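27 March 2024

Gripper day on the Zetow arm. The left finger had been closing late since the last pad change, enough that thin fabric slid out of the pinch on that side. I put it off twice. Did it this morning before Linnea needed the arm.

Powered down, pulled the connector, took both fingers off at the base. Four screws each, the inner two awkward as always. There was lint packed behind the left carriage, a gray felt of it, and one red thread wound around the guide rail. Cleaned the rail with a dry swab, then a damp one, then a thin film of the Lawal grease. The right side was cleaner but got the same. Old screws went in the bin. New ones torqued in two passes, with threadlocker on the outer pair only.

Homed the gripper three times. The open stop now reads 898 counts on each run, where before it wandered by up to 20. Left it at full open over the gray seat and checked the tips by eye from the wrist camera before going near the cloth.

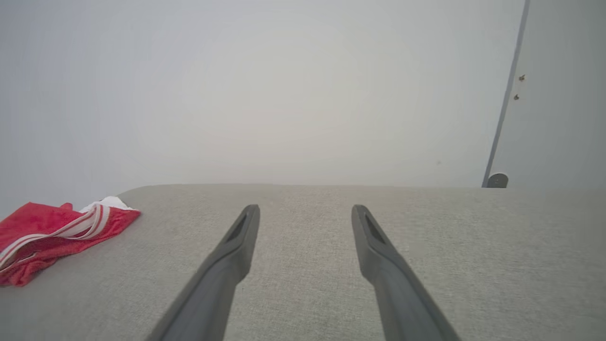

Wrist view, fingers at full open, red garment at far left.

The tips look parallel in that view. I still want a feeler gauge on them when closed, and the gauge is in Amerley's drawer at Hunulow, so that waits. Wrote it on the board.

Camera offset next. With the fingers back on, the calibration was out by 3 mm in the lateral direction. Reran the routine from the Veltulard folder, the older script, as the newer one still fails on the second pose. Saved the result under today's date and kept the previous file.

Cable: the sleeve at the wrist is rubbing again where it passes the last joint. Not through yet. Moved the tie back one slot and gave it more slack. Full rotation both ways, no snag. It needs a proper clip. Amerley said she would draw one, and I should send her the bore size.

Grease interval. The log says July for the last full service, which is too long with this much lint. Changing it to every 6 weeks, carriages only, and the finger screws at the same time.

Still to do: closed gap with gauge, bore size to Amerley, order swabs. Linnea has the arm from two o'clock.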